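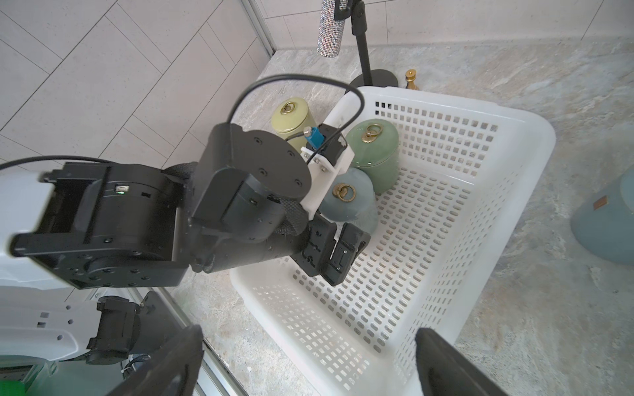
Warum auch Roboter Regeln brauchen

Noteo erklärt: Technik für Kinder ab acht

Bestimmt gibt es bei euch zu Hause Regeln. Schuhe ausziehen, nicht mit der Schere rennen, nach dem Spielen aufräumen. Und in der Schule gibt es noch viel mehr davon, manche hängen sogar an der Wand. Bei Robotern ist das ganz ähnlich, nur dass ein Roboter seine Regeln nicht lesen und sich auch nicht darüber ärgern kann. Die Menschen, die ihn bauen und benutzen, müssen sie für ihn mitdenken.

Ein Roboterarm ist stark und geduldig. Er kann 100 Mal hintereinander dieselbe Bewegung machen, und beim letzten Mal macht er sie genauso wie beim ersten. Das ist toll! Aber wenn er nicht dafür gebaut ist, merkt er auch nicht, ob gerade eine Dose im Weg steht oder eine Hand. Deshalb lautet die allererste Regel in fast jeder Werkstatt: Wenn der Arm sich bewegen kann, bleiben die Finger draußen. Auch dann, wenn er stillsteht! Ein Arm, der ruhig in der Luft hängt, macht vielleicht nur eine Pause und wartet auf den nächsten Befehl. Von außen sieht man ihm das nicht an.

Wer etwas herausnehmen oder hineinstellen möchte, sagt zuerst laut Bescheid, hält den Roboter an und wartet, bis er wirklich steht. Erst dann geht die Hand hinein. Das klingt umständlich, und ein bisschen umständlich ist es auch, ungefähr so wie Zähneputzen, wenn man schon müde ist.

Vorsichtig zugreifen

Ein Greifer hat oft nur zwei Finger. Stellt euch vor, ihr dürftet beim Tischdecken nur Daumen und Zeigefinger benutzen und hättet dicke Handschuhe an. Ganz schön schwierig, oder? Drückt der Greifer zu schwach, rutscht ihm die Dose weg. Drückt er zu fest, geht sie vielleicht kaputt, und bei Keramik gibt das scharfe Scherben.

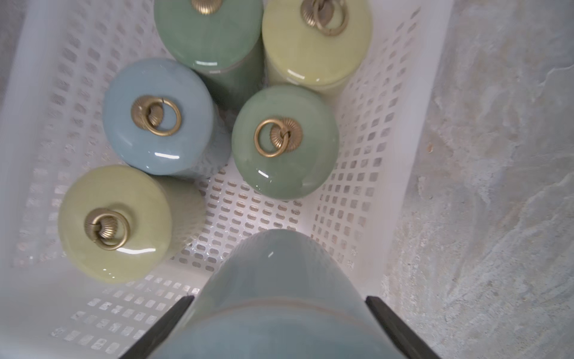

Gute Werkstätten stellen deshalb eine Grenze ein, wie fest der Greifer höchstens zudrücken darf. Diese Grenze probieren sie erst einmal mit Dingen aus, um die es nicht schade wäre, zum Beispiel mit einem Schwamm oder einem leeren Pappbecher. Und sie lassen den Arm am Anfang langsam fahren. Wer langsam fährt, kann rechtzeitig angehalten werden – das kennt ihr vom Fahrradfahren.

Dazu gehört auch, dass zwischen den Sachen genug Luft bleibt. Wenn alles dicht an dicht steht, stößt der Greifer leicht an den Nachbarn. Probiert es ruhig einmal mit Bechern in einer Kiste aus (bitte mit welchen aus Plastik).

Zwei Arme, ein Korb 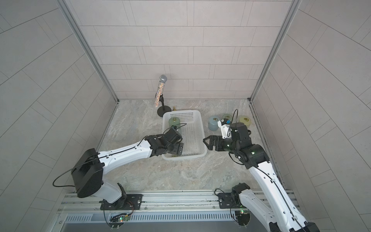

Lesezeit für diesen Teil: 2 Minuten

Arbeiten zwei Arme am selben Korb, wird es noch einmal spannender. Dann können sie nämlich auch gegeneinanderstoßen, so wie zwei Kinder, die gleichzeitig nach dem letzten Keks greifen. Dafür gibt es so etwas wie Vorfahrtsregeln. Der eine Arm darf zuerst in die Mitte, der andere wartet am Rand, bis der Platz wieder frei ist. Oder jeder Arm bekommt seine eigene Seite, und die Mitte ist nur für Übergaben da. Welche Lösung besser ist, hängt von der Aufgabe ab, und darüber können Erwachsene erstaunlich lange reden.

In der Übungswerkstatt Femov stehen 17 Regeln auf dem Merkblatt. Alle können wir euch nicht aufschreiben, aber diese hier finden wir besonders wichtig:

Der Not-Halt muss immer erreichbar sein. Das ist ein dicker roter Knopf auf gelbem Grund, und niemand darf seine Jacke darüberhängen.

Lange Haare werden zusammengebunden, Schals und baumelnde Ketten kommen ab.

Vor dem Start schaut jemand nach, ob alle Kabel so liegen, dass sie nirgends hängen bleiben.

Auf der Arbeitsfläche liegt nur, was für die Aufgabe gebraucht wird oder was alle dort kennen und eingeplant haben.

Wer zuschaut, hält mindestens 50 Zentimeter Abstand. Bei großen Robotern muss es viel mehr sein, die stehen oft sogar hinter einem Zaun.

Und wer denkt sich das alles aus?

Ein Teil der Regeln kommt aus der Werkstatt selbst, weil die Leute dort ihre Maschinen am besten kennen. Andere Regeln gelten für sehr viele Werkstätten auf der ganzen Welt. Die nennt man Normen. Eine Norm ist ein langer, ziemlich trockener Text, den Fachleute aus vielen Ländern zusammen schreiben. Für Roboter in der Industrie gibt es zum Beispiel eine mit dem Namen ISO 10218. Solche Texte helfen, dass ein Roboter in Portugal nach den gleichen Ideen gesichert wird wie einer in Japan.

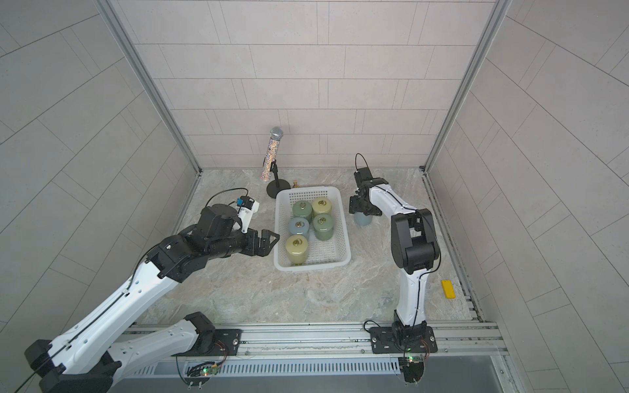
Von Zeit zu Zeit werden Normen überarbeitet. Es kommen neue Roboter dazu, und manchmal fällt jemandem etwas auf, woran vorher keiner gedacht hatte. Dann wird wieder beraten, geschrieben und gestrichen, und das kann Jahre dauern.

Falls ihr selbst einmal einen Roboterarm besuchen dürft, fragt am Eingang ruhig nach, welche Regeln dort gelten und wo der rote Knopf ist. Die Leute freuen sich meistens über solche Fragen. Und wenn ihr eine Regel nicht versteht, dann lasst sie euch erklären, bevor der Arm losfährt.

Kleines Wörterbuch

Greifer: die Hand des Roboters, oft mit zwei Fingern
Not-Halt: Knopf, der die Maschine im Notfall schnell anhält
Norm: gemeinsame Regel, auf die sich Fachleute geeinigt haben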